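Flerna open day, Zellisstead

I went for the brushes. My kitchen drawer holds three generations of washing-up brush, all of them bald, and the Flerna open day promised a look at how household goods are sorted and a shop at the end of it. Doors opened at ten on Wednesday. By five past, the queue for the coffee was longer than the queue for the tour, and I know a well-run event when I see one.

Our guide was Zubaida Gilani, who walked backwards for 72 minutes without hitting anything. There were 20 of us in a group meant for fewer, so whoever stood at the back got the tour as a sort of rumour.

The sorting hall

Everything that comes into Zellisstead ends up in a bin sooner or later. I had pictured shelves, labels, perhaps a man in a brown coat. What you get is grey metal with household odds and ends and a few toys lying in it together, much like the bottom of our airing cupboard. I spotted black bristles in the back corner, more bristles by the wall, and something blue and white that I took for a brush and wanted at once. A round black cup sort of thing stood near the middle, looking as if it had been there longest.

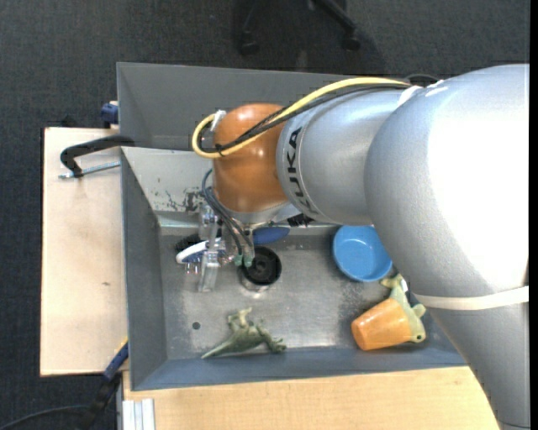
The shelf room

Quieter, and colder. Once sorted, the goods come through to the Ocampo shelving, named after whoever designed it and spoken of here with great respect. Scrubbing brushes live at knee height, mugs at eye level, and toys so high up that no child on the tour could reach them — wise, given the child on our tour. A man from the Flusier stand explained drawer dividers to me at length. I now own 3.

The shop

Brushes at last, in a wire basket by the till. I bought two, was talked into a mug, and missed the 200 bus by the time it took to find my purse.

Worth going? Yes, if you like cupboards. Wear a jumper for the shelf room, and get your coffee before the tour.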